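Prultari User Group - minutes of the September meeting

Meeting opened at 7:05 p.m. in the upstairs room at Lorente. Minutes of the last meeting were approved with one correction (the loaner charger went back to Husetti in July, not August).

1. Tablet update
Several members have installed the new system update on their Prultari tablets. Battery life is down for most of them, mainly overnight. Turning off background sync in the mail app helped in two cases. Lucyna Stępień reported that her older model will not take the update at all and stops at the screen asking for more free space, even after she cleared her photos. She will try it over a cable from a computer and report back.

2. Group purchase of keyboard covers
Husetti has sent a written quote. The total is 2520 for the full order, delivery included, with payment due when the order is placed. A deposit of 100 was paid in the spring and comes off that total. The quote is good until the end of the month. There was some talk about whether the cover fits the smaller tablet. It does not, and members with that size should not put their names down. Agreed to go ahead. The sign-up sheet stays open until the quote runs out.
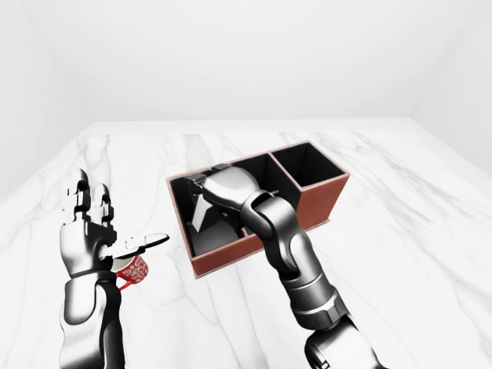
Lucyna Stępień asked whether the covers could be returned if the keys turned out too stiff, as hers had on the last batch. The quote says nothing on this. The secretary will write to Husetti and ask for the return terms before any money is sent.

3. Note-taking apps
Short demo of Grallanari on the big screen. Handwriting search worked well on printed letters and poorly on cursive. The free version stops at 2000 notes, after which old ones can be read but not edited. Export is to PDF only - no plain text. Members who already keep their notes in another app saw no strong reason to move. Those starting fresh may want to try it. The demo file will be put on the group page.

4. Group page
The page still lists the old meeting time. To be fixed this week. The download section has links that go nowhere, and it was agreed to take them out and put them back one by one as they are checked.

5. Other business
A request for a beginners' evening on backups was carried over to next month. One member has a spare stylus to give away, first come. The projector cable is fraying near the plug and a new one will be bought.

Next meeting same room, 7 p.m. Closed at 8:40 p.m.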